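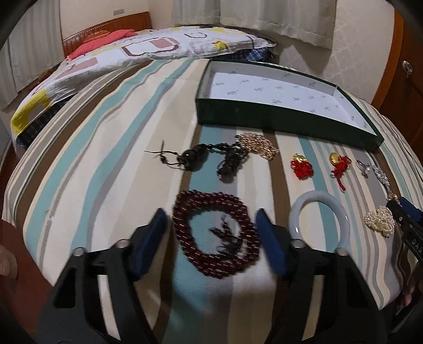
Dark red beads on a striped cloth

August 30, 2021
By Josefina Cabral

Part 4: Getting your comics into Plitirum

Okay, so you've installed Plitirum and made your account (if you haven't, go back to Part 2, I'll wait). Now comes the fun bit, where your long boxes turn into a list you can search from your phone in the middle of a comic shop!

I'm going to use my run of Leiva, the Feltthorpe series, because it's a mess. It got renumbered twice, it has annuals, and there's a January special with no issue number on the cover at all. If you can get that one in cleanly you can get anything in.

1. Open Plitirum and tap Shelves, then New Shelf. Give it a name you'll recognize later. Mine is just "Leiva, all of it."

2. Pick a sort order. You get Cover Date, Issue Number and Reading Order. Go with Reading Order if the series has crossovers, and leave "Lock order" off for now.

3. Tap Add Issues and type the series name. You'll probably see several results with the same title. Check the start year next to each one before you tap anything. I once added a whole volume of reprints and didn't notice until I went looking for a letters page.

4. Select the issues you own. Press and hold the first one, then drag down to grab a run. Tap any gaps to clear them.

5. Tap Save to Shelf and let the covers load. On my old tablet this is a good time to go make coffee.

Note: Variant covers don't get their own entry. Open the issue, tap Edition, and choose the cover you have. If it isn't listed, pick Other and type the artist's name in the notes field.

6. For specials and anything else without a number, tap Add by Hand. Fill in the title and cover date, and leave the number blank. Please don't type a zero! Plitirum takes it as a real issue zero and puts it ahead of everything, so my January special ended up sitting in front of the first chapter.

7. Go back to the shelf, tap Edit, and drag your specials to where they belong. Once it looks right, turn "Lock order" on.

CAUTION: Merge Shelves can't be undone. Export a backup first (Settings, then Backup, then Export) and check that the file opens.

Note: One shelf holds up to 1,000 issues. If yours is bigger than that, split it by volume and put the shelves in a Group. Searching a Group works the same as searching one shelf.

Collected editions are a little different. Add the book under Collections and tick "Contains issues I own" only if you also have the single issues. Otherwise they'll vanish from your want list, and you'll be standing at the back-issue bin wondering where number 11 went (been there).

Grading and condition notes are in Part 5.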